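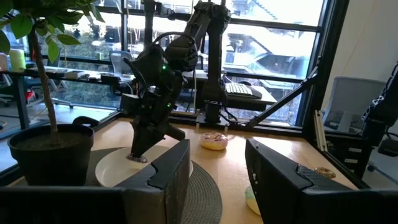
A frosted donut on a white plate.

Storing Frosted and Filled Baked Goods

Updated 31 Jan 2021 by Elsa Hovland

Baked goods go stale mainly through changes in the starch, and only partly through loss of moisture. The starch firms up fastest at refrigerator temperature. A plain or glazed donut kept in the fridge overnight will usually be tougher than one left on the counter in a closed box.

Room temperature

Plain, sugared and glazed donuts keep one to two days on the counter. Use a rigid container with a lid and leave some headspace so that the lid does not touch the frosting. A completely airtight container softens glaze. Set the lid slightly open for the first hour after glazing, then close it.

Do not stack frosted pieces. If there is no other way, separate the layers with waxed paper, lightly greased on the side that faces the frosting. Paper towels stick and leave fibers.

Refrigerator

Anything with custard, whipped cream or cream cheese goes in the refrigerator within two hours of filling, and sooner in a hot kitchen. Keep it at 40°F or below and use it within three days. Place it away from onions and cut melon. Fat in the frosting picks up odors quickly.

Take the container out 20 minutes before serving and leave the lid on. Moisture then forms on the outside of the lid and the frosting stays dull and firm. Opening it cold causes beading, and dark frostings will streak.

Freezer

Unfrosted pieces freeze best. Cool them fully, wrap each one in plastic film, then put the wrapped pieces in a freezer bag and press out the air. Quality holds for two months. Thaw in the wrapping.

Frosted pieces can be frozen, with some loss of finish. Freeze them uncovered on a tray until the surface is hard, then wrap. Powdered sugar dissolves on thawing and should be added afterward.

Reheating

Microwave: 8 seconds at full power for one plain yeast donut. Cake donuts may need a little more. Stop before the frosting slumps – it loses its shape well before the crumb is warm.

Oven: 350°F for four to five minutes, unfrosted only. Place on a rack, loosely covered with foil.

Stains from colored frosting

Purple, blue and black frostings carry a lot of dye. On glazed plates it washes off with dish soap and warm water. On unsealed wood, scrape first, blot with cold water, then rub with a paste of baking soda and water and rinse after 7 minutes. On cotton, rinse from the back of the cloth with cold water before any detergent is applied. Do not put the cloth in the dryer until the mark is gone.

Related pages: Keeping bread crusts crisp – Freezing pie dough – Labels that stay on in the freezer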